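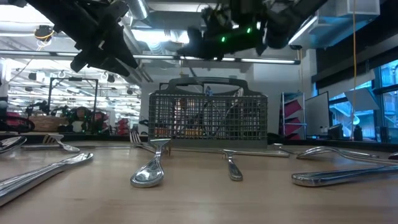
2 min read

15/06/2018

Dye bench, walnut hull batch. Sowerby wool again, the coarse one.

Hulls are the ones picked up last November, kept dry in the paper sacks. Soaked them 6 days this time, last batch was shorter and came out a weak tea color. Smell is bad. Keep the lid on, please.

Simmered two hours, strained through the old curtain, then strained again, still bits in it. Pot held at 80 C, drifted up a little when I went to answer the door. Skeins in damp. No mordant on the first set, alum on the second, iron dip at the end for the third.

Results so far
no mordant: good brown, a bit flat
alum: warmer, yellower, my favorite
iron: went nearly black in about 14 minutes, too long, pull it sooner next time. Feels harsh too

Plerka yarn (the blend) barely took anything. Pale beige whatever I do. Either the nylon or they put some finish on it, scoured one skein hot with soap and it made no diffrence. Not buying more of it for dye work. Fine for the warp on the sample loom.

Brovham water vs rain water: ran two small jars side by side. Tap one is duller, I think. Could be me wanting it to be. Redo with bigger jars and somebody else judging.

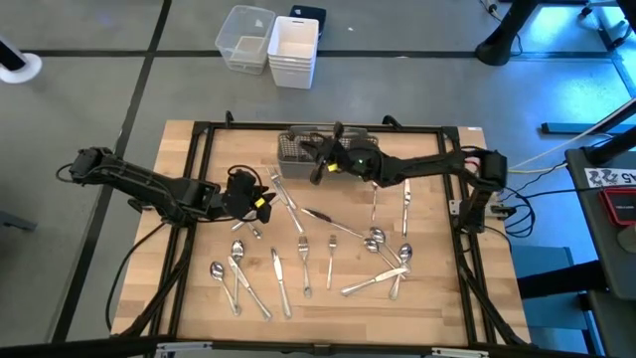 Forks and the caddy on the wood table.

Still to do
- rinse the iron skeins again, water was still running brown at the last one
- wash fastness strips, pin to white cotton, label BEFORE they go in
- light test: half of each card under foil in the south window, leave till the end of summer
- write up the alum weights properly, I have them on the back of a Nostemus envelope, do not throw out the envelope
- second bath from the same hulls? Liquor still looks strong. Try with the fine white

Scale is reading high again, zero it every time. Also we are nearly out of alum and teh pH strips are past their date, colors on them look off.

Pot is soaking in the sink, leave it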